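Some notes on the old lane between Clelbridge and Barnevcombe, now that I've been using it most days for a while. A few people asked after I mentioned it last week, so I'll put it all in one thread.

1/ The lane is the back way. The main road does the same trip faster and has a shoulder, trucks, and two sets of lights. I drove the main road for years and never gave the lane a thought until I started riding to work.

2/ It's 19 minutes by bike from my door to the Barnevcombe end if there's no wind. With wind it can be anything. The hedges help more than I expected.

3/ The Clelbridge end is the worst part. You turn off by the old feed store and there's a dip that holds water after rain. Stay left. The right side of the dip has a hole in it that has been reported and filled and has come back.

4/ After the dip you get a short climb. It isn't steep. I walk it if I have groceries in both bags.

5/ Then the farm gate. Mornings there may be cows crossing. You wait. I've waited 12 minutes once and was late for a meeting, and the person running the meeting grew up on a farm and didn't mind.

6/ Somebody asked what tires. I run wide ones, nothing special, and keep them a little softer than it says on the side. I tried the narrow ones that came with the bike for one week and my wrists hurt.

7/ Two flats so far this year. Both were small sharp stones, both in the back tire. I carry a spare tube, a pump and a pair of thin gloves. The gloves are for the chain.

8/ Lights: one on the front, two on the back. By the middle of October it's dark enough under the trees that I turn them on for the ride home even when the sky is still bright. Drivers coming out of the sun can't see into the shade.

9/ Cars. On a normal morning I meet one or two. They are mostly people who live there and they slow down. Delivery vans are the exception. If I hear a van I pull over at a gateway and let it go by.

10/ Passing places – there are fewer than you'd think. The longest stretch without one is right after the Sorensen place, going toward Barnevcombe. If you're in a car and you meet another car there, somebody is backing up.

11/ Sorensen's is the nursery, by the way. They put pots out by the gate with a cash box. I got a rosemary there in the spring and it's still alive. Bring small bills, the box doesn't make change.

12/ The county resurfaced part of the lane a few years ago and did it in strips. You can feel the change under the wheels. The older part is coarse and noisy and the newer part is quiet.

13/ The joint between strips is the thing to watch on a bike. Where it's closed up it doesn't matter. Where it has opened, it can catch a front wheel if you drift into it at a shallow angle. Cross it square or don't cross it.

14/ I pick a side before the trees and stay on it until I'm through.
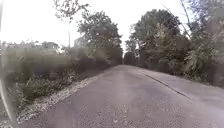 15/ Loose chippings are the other thing. They collect along the edge and get kicked out onto the road. Fine in a straight line. Don't brake hard on them and don't lean on them.

16/ I asked the county if the edge could be swept. They said it's on a list. I asked how long the list was and was told there are 55 jobs ahead of it. So I'll be riding around the stones for now.

17/ Hedge cutting. Farms do it at different times and they don't all clear up. Thorns go straight through a tube. When I see fresh cuttings on the road I get off and carry the bike past them. It's slow but it's faster than a flat.

18/ The weeds on the verge get tall by late summer and lean in. I don't mind them. There are a lot of bees. Long sleeves if nettles bother you.

19/ Walkers – yes, you can walk it. Face the traffic, wear something bright, and step in at a gateway when something's coming. I wouldn't take a small kid on it at the times people are going to work.

20/ For anyone coming from the Grurine side, there's a footpath that joins the lane some 200 yards short of Barnevcombe. It comes out through a gap in the hedge and you can't be seen from the road until you're on it. Stop and listen first. If you're riding, ring your bell before you get to the gap.

21/ Barnevcombe end: stop sign, bad sight line to the right. I get off and walk the bike forward a few feet to look.

22/ Somebody asked if it floods. Only at the dip. In a really wet winter the water comes over the top of my shoes at the pedals. On those days I take the bus.

23/ Bus is every hour from the library in Clelbridge, and it does take bikes if the rack is free. Room for two. Exact fare is easier.

24/ Would I do it in ice? No. The trees keep the sun off and it stays slick until lunch. I did it once and walked most of it on the grass.

25/ I've been asked for a map. I don't have one that's any better than the one on your phone. Look for the line that runs nearly straight between the two villages, south of the main road.

26/ Going to fit a mudguard to the front wheel this weekend and try to fix the rattle in the rack. If anybody in Clelbridge has a spare rack bolt in the short length, send me a message.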